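Around the Sink, Part Two: Cups, Soap and the Wandering Toothbrush

Back in September we ran a gallery on kitchen drawers, which brought in more mail than we deserved, most of it about where the potato masher should live. The bathroom sink was the obvious next stop. It's the smallest work surface in the house and it gets the least planning. People will spend a weekend choosing the faucet and then set a toothbrush in the first thing that holds it upright until the end of time.

The pictures on this page come from Dorer, where the sinks share one big open floor under a mezzanine. If you're used to bathrooms with a door and a fan that sounds like a small aircraft, it takes a minute to adjust. After that you start noticing what people put next to the tap.

The cup by the faucet

The toothbrush cup is the one item on the counter that does no work and still gets the best seat. Ours at home came free with a mattress. I can't explain the connection and neither could the mattress store, but it has been on the ledge for 4 years and has outlasted the mattress.

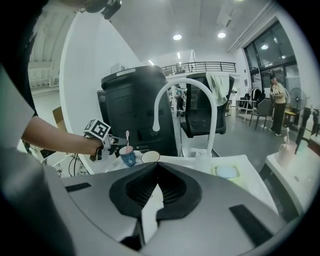 My own rule is one brush, one cup, as wide at the bottom as you can stand. Tall narrow holders look good in a catalog and go over the first time a sleeve catches them. The Dufour catalog, all 205 pages of it, has a whole spread of the tall kind, each photographed beside a single eucalyptus stem and at a safe distance from any human being. I would like to see one of them at ten to seven on a school morning.

Color is more useful than it gets credit for. In a house with several brushes, names on a strip of tape last a week before they peel, and then you're all guessing. A cup nobody could confuse with the next one settles the matter, even if it's ugly. Ugly may help.

Soap deserves the same thought. Bar soap needs a tray with some way for the water to leave, or you'll own a bar on Monday and a paste by the weekend. Ridges, slots, little feet, whatever you like. Keep it an arm's length from the brush. Mint and lavender are both fine things and shouldn't meet.

The ledge

Every sink has a ledge behind the basin, and every ledge fills up. This is less a storage problem than a law of nature. Ours has held, at various times, a watch, a spare button, a tube of something for a rash the dog had, and a lemon. I once cleared the whole lot into a box and wrote the date on the lid. I asked for two things back out of it in the following month, and one of them was the lemon.
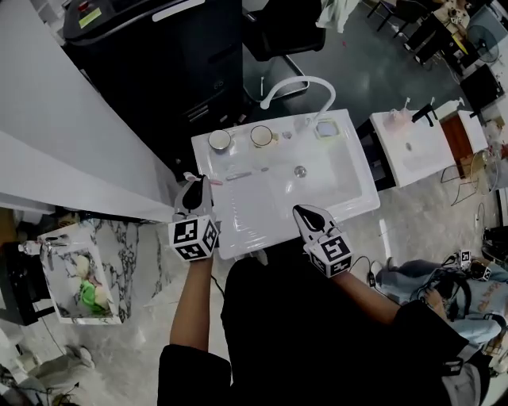 Small things belong at the back and wet things belong at the front, and I will defend this to anyone. A back ledge is hard to reach across, so whatever goes there ought to be light and hard to break. A pair of small white cups sits well on one, side by side, with a little square dish further along toward the corner. The trouble starts with the toothbrush that never makes it back. The pink-and-white one lying in the basin is in the position I find mine in most mornings, and I live with adults. The basin is where a toothbrush goes when its owner considers the job finished.

If you want to break the habit, move the cup. Put it on the side of the hand that does the brushing. We had ours on the wrong side for years and blamed the children.

A word on the small dish. Buy one, and make it too small to be useful. A generous dish collects coins, hair ties, a dead battery, the key to a suitcase you gave away. A mean little dish holds a ring and then it's full, and the coins have to find somewhere else to go. Bratari sells a good one for $64, a price I mention so you can enjoy using a saucer.

The rest of the room

I have always liked seeing sinks out in the open, where you can walk up to them from more than one side. A bathroom hides a lot. The towel goes on the hook, the door closes, and you never have to meet the underside of your own counter. Put the same sink on a large floor and it has to hold its own against the furniture. Marble-patterned counters do this well. They look like they're waiting for somebody important, even with a cardboard box standing behind them. Plain white ones are more modest and show every drop of toothpaste, so you can pick your own form of discipline.

The ceiling helps too. Round recessed lights high overhead are kinder to a washbasin than the bulb over my mirror, which makes everyone look as though they've had news.

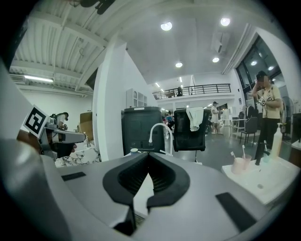
What we'd keep, what we'd toss

Keep the cups. Two spare ones in the cupboard will cover guests, broken handles and the yearly attempt to grow basil.

Keep the arched faucet if you have the height for it. You can fill a bucket under it, rinse a paintbrush, wash the head of a small child who hasn't agreed to it. The low stubby kind leaves you washing your knuckles against the back of the basin, and I've been doing that since we moved in.

Toss the toothbrush with the splayed bristles. You know the one. It was demoted to cleaning grout, never cleaned any grout, and has come back into the cup by stealth.

Toss the ledge liner as well. We tried the Zillix non-slip sort, cut it to size with great ceremony, and it held everything in place beautifully, including the crumbs. It now lives under the toaster, where it's among its own kind.

Mail from last time

The drawer gallery has had 1,206 comments, and I've read them all, some with my hand over one eye. The masher goes in the second drawer. I'm closing the subject. If you have a ledge you're proud of, or one you'd like us to be stern about, send it in before the towel rail page goes up. Lemons are welcome.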